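How to Oil a Wooden Table Top at Home
By Bouchra Fahmy

When we moved to Goltness, we took over the kitchen table from the people who lived in the apartment before us. It was a good heavy table, but the top was grey around the places where people sat, and it had white rings and one black ring from a pot. I wanted to buy a new one. My husband said to sand it first and then decide. We still have the table, and I have oiled four more for family and neighbors.

I am not a carpenter. I write down what I do in my own kitchen and balcony, with simple tools, for a table top of solid wood. If your table has a thin veneer, please read the part about veneer before you touch it with sandpaper.

What you need

Sandpaper in coarse, medium and fine
A cork or rubber block to hold the paper
A vacuum cleaner with a soft brush
Hardwax oil or plain hardening oil for furniture
Clean cotton cloths without buttons or seams
A flat brush, if you prefer a brush
Thin gloves
A metal bucket with water
An old sheet for the floor

I use the clear Tunov oil in the 600 ml can, for which I paid 599 crowns in the Molefe hardware store. It is not cheap, but the can was enough for my whole table and later for two cutting boards. Any furniture oil that dries hard will do the same job. Do not take olive oil or sunflower oil from the kitchen. They stay soft in the wood, and after some time they begin to smell.

Check what is on the table now

Before you buy anything, find out which finish you have. Put a drop of water on the top and wait ten minutes.

If the drop stays round and you can wipe it away without any mark, the table has lacquer, or it has oil that is still good. If the drop goes in and leaves a dark spot, the old oil is finished and the wood is open. A dark spot from water will dry and go away, so do not be afraid of it.

To know if it is lacquer, scratch carefully with a fingernail or a knife on the underside edge. Lacquer comes off in small clear or white flakes. Oil does not flake. A lacquered table can be oiled too, but all the lacquer must go first, also in the corners. Oil can not enter through lacquer and it will stay on top as a sticky skin. With a big lacquered table I would borrow a sanding machine. I did one by hand and my shoulder remembered it for a week.

A word about veneer

Look at the edge of the table and at the end of the boards. In solid wood the lines of the grain go over the edge and continue on the side. In veneer they stop, and you often see a thin line where the top layer is glued. Veneer can be thinner than a fingernail. You may clean it, and you may sand it a little with fine paper, but never with coarse paper and never with a machine. If you see the color change suddenly while sanding, stop there.

If the table is very old or painted, ask somebody who knows about old paint before making dust from it. It can contain lead.

Step one: wash

Wash the top with warm water and a little dish soap. Wring the cloth very well. The water must not stand on the wood. Wipe a second time with clean water and dry with a towel. Then leave the table alone until the next day. I wash in the evening and sand in the morning.

Old wax needs more work. If your cloth feels as if it is sliding on something greasy, rub the wax off with white spirit and an open window. Wax under new oil makes spots where the oil will not dry.

Step two: remove rings and stains

White rings are usually in the finish and not deep in the wood. They go away with sanding. Black rings come from iron and water, and they are deeper. For them I use oxalic acid, which is sold as wood bleach. Follow the instructions on the package, wear gloves and glasses, and do not breathe the powder. Put it on the whole board and not only on the ring. Otherwise you will have a light circle where before you had a dark one. Rinse it as the package says and let it dry fully.

Small dents can be lifted with steam. Put a wet cloth on the dent and touch it with a hot iron for a few seconds. Look, and repeat if needed. It works when the fibers are pressed down. When they are cut, it does not help.

Step three: sand

Always sand along the grain. A scratch across the grain is almost invisible on dry wood, and after the oil you see it from the door.

Start with medium paper if the table is in fair condition, and with coarse only if it is deeply stained or was lacquered. Move the block from one end of the board to the other in long strokes and keep the same pressure. People like to sand longer on the spot that bothers them. This makes a hollow, and in the evening light of a lamp you will notice it. Sand the whole board equally.

Vacuum between the papers. One coarse grain left on the table will make scratches under the fine paper. Wear a dust mask also when you sand by hand.

After the medium paper, wipe the top with a damp cloth and let it dry. The wood will feel rough again, like a chin in need of a shave. This is normal. Now sand lightly with the fine paper and the fibers will stay down when the oil comes. Do not go finer than the oil maker recommends. Very smooth wood closes itself and takes too little oil.

Break the sharp edges with two or three light strokes. Oil holds badly on a sharp corner.

Step four: the first coat

Choose a day that is dry and not too hot. I did my first table in August on the balcony with full sun, and the oil became sticky before I could wipe it. Now I work inside, in the shade, with the window open.

Stir the can slowly down to the bottom. Do not shake it. Pour a small amount on the wood, as much as one tablespoon, and spread it with the cloth along the grain. Continue board by board. The wood should look wet but there should be no pools. Dry places will drink the oil quickly, so give them a little more.

Wait the time that is written on the can. For my oil it is fifteen minutes. Then take a clean cloth and wipe away everything that stayed on the surface. Wipe as if you want to remove all of it. Nearly all the bad results I have seen came from too little wiping.

Oil the underside too, at least one time. A top with oil on one side takes moisture from the other side and may bend.

The cloths

Please take this part seriously. Cloths with drying oil can become hot alone and start to burn, also hours later. Do not throw them in the trash in a ball. Put them in the metal bucket under water right after the work, or spread them flat outside on stone, one by one, until they are hard. Ask your town where to bring them afterward.

Step five: the next coats

Let the first coat dry overnight. Pass the fine paper over it once with almost no pressure, vacuum, and put on a thinner second coat in the same way. A kitchen table needs 3 coats. A side table with only a lamp on it is fine with two.

The color will be warmer and darker than the dry wood. If you want to know it before, make a test on the underside. In a top from joined planks every plank takes the oil a little differently. The pale tan ones stay quite calm, the honey ones turn more yellow, and the pinkish-brown ones can become a lot darker. Grain lines and knots become stronger too. I like this. If you do not, look for an oil with a little white pigment in it. The Gerevon one that my sister uses keeps pine very light, though it needs more stirring.
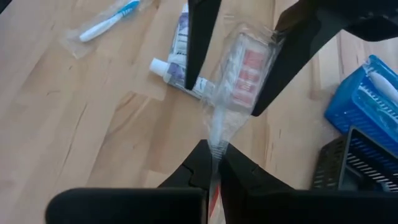
Step six: waiting

The top feels dry after one day, but it is not hard yet. It can take up to 7 days. In this time put nothing wet on it, no tablecloth and no plastic. Plates are possible after two days if you are careful. We ate in the living room, and the children thought it was a holiday.

If the table is still sticky after the waiting, there was too much oil. Put a few drops of fresh oil on a cloth, rub the sticky place until it becomes soft, and wipe it dry at once with another cloth. If this does not help, use white spirit, and in the worst case sand and begin again with this board.

Care through the year

Wipe the table with a damp cloth and dry it after. Use very little soap, and no spray for glass or bathroom. Red wine, coffee, and beet juice should be wiped soon. Put something under hot pots. No oil protects from a pan that comes from the stove.

Do the test with the water drop again from time to time. When the drop begins to go in, it is time for one thin coat. Sand lightly with fine paper, oil, wait, wipe. For our table it takes one evening, and I do it when we go away for some days, so it can dry in peace.

If only one place is tired, usually in front of the chair that is used most, you can oil only this place. Work up to the joint of the board and stop there, and the border will not be visible.

Keep the rest of the oil in a small glass jar, filled up to the top. With air inside it makes a thick skin. Write the name of the oil on the jar, or in two years you will stand in the store and guess like me.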